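Courses > Robot Software > Lecture Notes > Unit 4

Unit 4: Approach Planning in Confined Spaces

Instructor: Nicanor Olivares. Laboratory sections: Barış Polat.
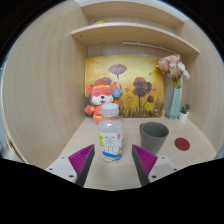 An approach plan begins with a target pose for the gripper and ends at the pregrasp, the last pose before the fingers begin to close. Everything between the two is the subject of this unit. Students should have completed the Unit 2 exercises on frame transforms.

4.1 Perception input

The planner receives a segmented target and a coarse model of fixed surfaces. Clear containers are a known difficulty. Depth returns through transparent plastic are unreliable, and the segment may cover only the label and the cap. In a nook with side walls, as in the bottle task, the pose estimate should be taken from the color image and the height of the desk plane.

4.2 Collision margins

Set the margin separately for walls, shelves and movable objects. A single value large enough for the walls will often reject every path to a bottle with a cup standing near it. The Drariveo planner accepts 2 margin files; the second overrides the first.

4.3 Finger alignment

The midpoint between the pads must lie on the vertical axis of the target. Check alignment at the pregrasp and again before the close command is sent. If the error has grown, return to the pregrasp and replan.

Assignment

Run the supplied planner on the 21 recorded starts and report each failure by stage (perception, planning or control). Submit the log and a written summary of two pages by 16 October 2020.

This site uses cookies to keep you signed in. Accept | Settings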